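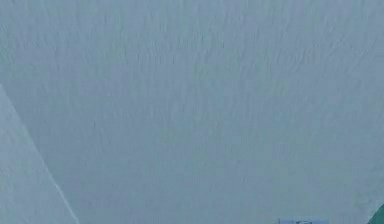 Cekico surface in blue-gray, computer rendering

Cekico Table Covering
Supplied by Szekeres for schools, libraries and public reading rooms

Cekico is a heavy covering for work tables and long counters. It is sold by the roll and cut to order at our Jotside warehouse. Each roll is 50 feet long. Customers who need a shorter length may order by the foot, with a minimum of six feet.

Color on screen may differ from the delivered goods. Please request a sample card before placing an order for more than one roll. Cards are free of charge to registered institutions.

Care
Wipe with a damp cloth and mild soap. Do not use bleach or scouring powder. Let the covering lie flat overnight before trimming.

Ordering
Quote item number 421 on all purchase orders. Cut lengths cannot be returned. Full rolls may be returned unopened within the period stated on the invoice. The Fulo edge strip is ordered separately under item number 143 and is packed with the roll when both appear on the same order.

Orders received by 13th October will ship at the September price.

Contacts
Institutional accounts: Mamta Tripathi
Samples and cut lengths: Fanni Gál
Returns: Brijesh Jaiswal, Jotside warehouse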